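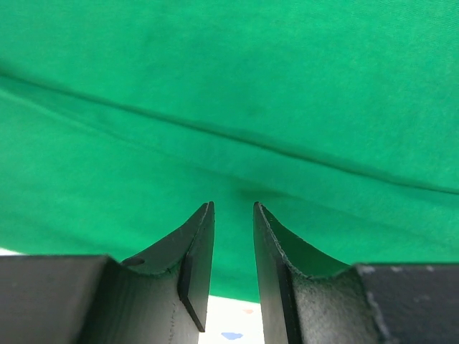

The folding of laundry is seldom discussed by those who set policy for shared accommodation, and when it is discussed it is usually treated as a matter of personal habit. The residents' association at Cuvholm takes a different view. Our shared laundry serves 200 households, and the question of where clean clothes are folded, and how well, has a direct bearing on how long each household occupies the room. A piece of green cloth with one long crease running across it from side to side is a modest thing, yet it presents the whole of the problem. The crease must either be smoothed out by hand or folded in, and whoever is doing the work needs a surface and a little time in which to decide.

3 min read

It is our opinion that both should be provided. When the laundry was refitted in June, the plans drawn up by Heiskanen gave generous space to washing and drying and left a single narrow shelf for everything that follows. The reasoning was that residents would carry their clothes home and fold them there. Many do. A good number, however, carry them home in a bag, leave them in the bag until the next morning, and then bring out the iron. An evening's drying is undone by a short walk upstairs.

Cotton jersey suffers most from this treatment. It is soft, it takes a mark readily, and its hems curl if the garment is left in a heap. A shirt of this kind should be shaken once, held up by its edges and brought together so that the hems lie as near to level as the cut allows.

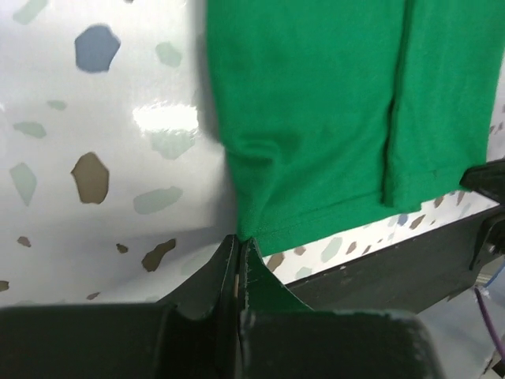

The lower corners deserve more attention than they commonly receive. Most people begin at the shoulders, where the seams offer a clear guide, and let the bottom of the garment fall where it will. The result is a fold that is tidy at the top and stepped at the foot, with one hem sitting higher than the other. This can be corrected in a moment if the corners are taken up and drawn level before the garment is laid down. Once it has been put on a pile and others placed over it, the uneven edge is pressed in and will be there when the shirt is next worn.

Some will say that such things are trifling, and that a public body should not concern itself with the hems of T-shirts. We respect that opinion - it was put to us forcefully in several of the 123 replies to our survey - but we do not share it. A laundry that ends at the dryer door is an unfinished service. The same residents who asked us not to interfere also asked why the room is always full, and the two matters are connected. People fold on top of the machines where they have no table, and a machine with a pile of clothes on it is not easily used by anyone else.

We therefore ask that 3 folding tables be installed along the window wall, at standing height and with a smooth top. The Woleo range would be suitable, and the sum of 2000 already set aside for new signs would be better spent on these. The present signs are perfectly legible.

Borkorberg, whose laundry is of similar size to ours, is considering the same step, and there may be some advantage in ordering together. Written views from residents may be left at the office during opening hours.

Print this article
E-mail this article
Share 3
Comments (0)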